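# Chapter 4: Setting Up and Maintaining a Two-Arm Table Cell

The previous chapter dealt with the arm as a single mechanism. This one deals with the cell as a whole: two arms, one table, the objects placed on it, and the cables that join the moving parts to the fixed ones. Most of the faults recorded in cells of this kind do not begin in a motor or a gearbox. They begin in a connector that has worked loose, a cloth that has shifted, or a tool that was refitted at a slightly different angle after cleaning.

The reader is assumed to have completed the exercises on joint limits and to know how to bring an arm to its rest position under manual control. Section 4.1 sets out the order of work. Sections 4.2 to 4.4 treat the table, the cables and the grippers in turn, and section 4.5 gives the inspection schedule.

The worked case throughout is the Narnel cell, a pair of arms controlled by the Cimia software and used for sorting and placing household items. The settings quoted apply to that cell only. Where another controller is used, the names of the menus will differ, but the order of the steps should be kept.

## 4.1 Order of work

A cell is set up from the table upwards. The table is levelled and fixed, the cloth is laid, the arms are referenced, and only then are baskets and loose objects put in place. Reversing any two of these steps usually means repeating both. In particular, an arm referenced before the table has been fixed will hold a position that is correct with respect to its own base and wrong with respect to everything else.

Before any hand enters the working area, both arms are stopped and the supply to the grippers is isolated. The stop button alone does not meet this requirement. On the Narnel cell the two supplies are separate, and a stopped arm may still have a live gripper.
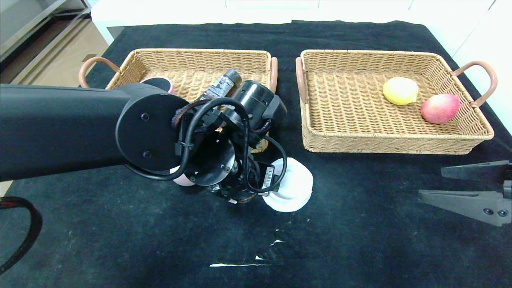

*Reading time for this chapter: 25 minutes, without exercises*

## 4.2 The table and its cloth

The dark cloth serves two purposes. It reduces reflections from the tabletop, and it gives light-coloured objects such as the white bowl a clear outline. It also collects lint and scraps, which stand out against it for the same reason. Small white fragments should be lifted off by hand or with a roller before a run. They are too thin to obstruct a gripper, but the vision software may report them as objects.

Wrinkles are a more serious matter. A fold under a bowl or basket tilts it, and the tilt is carried into every grasp that follows. The cloth is drawn flat from the centre towards the edges and fixed along the underside of the table. It is not stretched tight, as a tight cloth lifts at the corners when the room warms.

Baskets are set side by side near the far edge, with their long sides parallel to it. Where they have looped handles, as the wicker ones do, the handles must be included in the collision model. A model that contains only the walls will allow the wrist to pass through the space a handle occupies. Two handles standing next to each other between neighbouring baskets should be entered as one solid block.

## 4.3 Cables at the wrist

The cables at the wrist bend more often than any others in the cell. Each must have enough slack for the full travel of the joint it crosses, and no more than that. Too little slack places a load on the connector. Too much produces a long loop that can catch on a basket handle or on the second arm.

The procedure for checking slack is as follows.

1. Bring the arm to its rest position and isolate both supplies.
2. Release the brake on the last joint and turn it by hand to one limit, then to the other.
3. Watch the cable at each tie. A tie that slides along the cable is too loose; a tie that marks the sheath is too tight.
4. Replace any tie that fails, one at a time, without removing its neighbours.
5. Restore the supplies and repeat the movement under power at the lowest speed.

The Lubis connectors fitted to this cell are rated by the workshop for 400 matings. The number is entered on the cell card each time a connector is parted. A connector that has reached its limit is replaced even if it shows no fault.

## 4.4 The grippers

The two grippers are treated as separate tools, each with its own record. The barcode label on the side panel is scanned when the gripper is fitted, and Cimia loads the stored offsets from that record. If the label is damaged the offsets can be typed in, but they should be read back by a second person.

Flat fingers held by screws are checked for play with the gripper open. The finger plate is pressed lightly at the tip in each direction. Any movement at the root calls for the screws to be removed, cleaned and refitted with thread-locking compound – tightening them in place only hides the fault for a few shifts. After refitting, the fingers are closed on the Flulatent gauge block and the zero is set again.

## 4.5 Inspection schedule

| Item | Interval |
|---|---|
| Cloth and loose scraps | Before each run |
| Finger play | Every 4 hours of running |
| Cable ties at the wrist | Weekly |
| Joint housing screws | Every 275 hours of running |
| Full reference of both arms | After any change to the table |

Intervals are counted on the running time of the busier arm, and both arms are inspected together. The cell card is initialled after each item is completed and kept with the controller.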